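Crumbs, smears and other worktop annoyances

I've been meaning to write up my toaster routine since I moved into the flat at Viltby, so get comfy (it's not exciting, but it does work for me!).

First things first: unplug it and let it go stone cold. Slide the crumb tray out over the bin, give it a tap, then wash it in soapy water and dry it properly before it goes back. For the bits stuck inside I use a dry pastry brush, very gently, and I never poke about with a knife or a fork. A damp cloth with a drop of washing-up liquid is plenty for the outside.

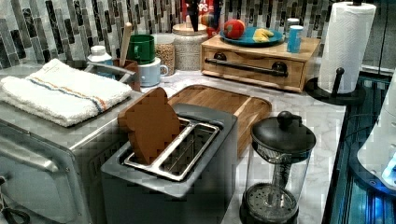

Bread in the left slot, toaster on the worktop.

Marble is a different kettle of fish. Lemon and vinegar will mark it, so keep those sprays well away and stick to warm water and a soft cloth. My old neighbour Kauko Karppinen swore by buffing his dry straight afterwards with a clean tea towel, and I've done the same ever since – no streaks!
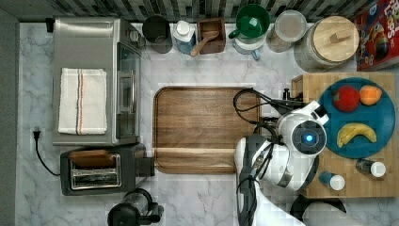 Grout between little tiles gets an old toothbrush and a paste of bicarb and water. Leave it for 24 minutes if you're as forgetful as me, ten if you're not, then rinse well and wipe dry. Oh, and do try it on a hidden corner first, as I once dulled a whole row of tiles with a cream cleaner and had to look at it all through July.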